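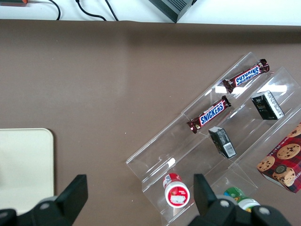
Koech Gift & Home, Isthorpe branch
Quarterly safety checklist, with comments
Inspection date: 1/1/22
Inspected by: Rehema Langat
Copy to: Dumisani Potgieter, Mandham office
Form 169

Marks used: OK, Not OK, Can't tell. I have used Can't tell more than the form would like. If I was told a thing was done and couldn't see any sign of it, that is what it got.

Doors and exits

1. Front door opens fully and stays open when hooked. OK.

2. Back exit clear on both sides. Not OK. The inside was clear. The outside had flattened boxes leaning against it, and the door moved them when I pushed, which I was told proves it works. I would like to see that done by someone with a walker. Boxes to go to the recycling cage the same day they are emptied.

3. Exit sign lit. OK at the front. Can't tell at the back. It was lit when I looked, but the test button does nothing, so I have no idea what it does when the power goes out.

4. Walkways at least 36 inches wide. OK on the main run. Not OK by the greeting cards, where the spinner has crept out again. There is tape on the floor showing where it belongs. The tape is under the spinner.

Fire

5. Extinguishers charged, tagged and on their hooks. OK for the one by the register. The stockroom one is charged and tagged and was on the floor holding the door open. Not OK.

6. Smoke alarms tested monthly. Can't tell. The log is filled in neatly through the end of the year in the same pen and, as far as I can judge, at the same sitting. Start a new page and have two people initial it.

7. No stock within 18 inches of sprinkler heads. OK after I had the top row of gift bags taken down. It was Not OK when I walked in and that is the mark I am leaving.

8. Extension cords not used as permanent wiring. Not OK. The window lights are still on one. This was "temporary" at the April inspection.

Shelves, counters and displays

9. Wall shelving fixed to studs. Can't tell. The contractor's invoice says so. The invoice also bills us for 50 anchors on a wall that I don't think could take that many, so I want one bracket taken off and looked at.

10. Tables steady when leaned on. OK except the long one near the fitting mirror, which rocks. Folded cardboard under a leg is not a repair.

11. Clear plastic risers and stands free of cracks, chips and sharp corners. Run a fingertip along every front edge, slowly. Looking is no use, as a hairline crack in clear acrylic hides until someone puts a candle on it. OK for the ones I handled. Please stop wiping them with window cleaner. The supplier, Cliltavetti, says on the care sheet that it's harmless, and maybe it is, but warm water and a soft cloth do the job.

12. Heavy items on the bottom step or shelf. Not OK at the candle table. Staff say customers move them. Customers don't bring the big jars up from the bottom and line them up by scent.

13. Baskets checked for loose strands and broken ends. Check the rim first, then turn the basket over and check the base. A snapped end will catch a sleeve or a small hand. OK, with one pulled for trimming. "Natural look" on the tag does not excuse a spike.

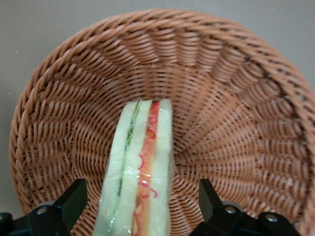 14. Nothing on the floor below knee height in the walkways, baskets included. OK.

Stockroom

15. Stepladder feet and locks in good shape. Not OK. One rubber foot is missing. I wrote "remove from use" on the ladder and would put money on it having been used since.

16. Box cutters closed and put away. OK, 2 found, both closed.

17. First aid kit complete. Not OK. Plenty of eye wash, no bandages.

18. Incident book up to date. Can't tell. Last entry is number 1462 and concerns a paper cut. Either this is the safest shop in the county or people stopped writing things down.

Follow-up

Items 2, 5 and 15 to be fixed before opening tomorrow. Items 8 and 9 need Dumisani to approve the cost – I will keep asking. Please send photos of finished work with the item number written on a card in the shot. An email saying "all sorted" will be filed as Can't tell.

R. Langat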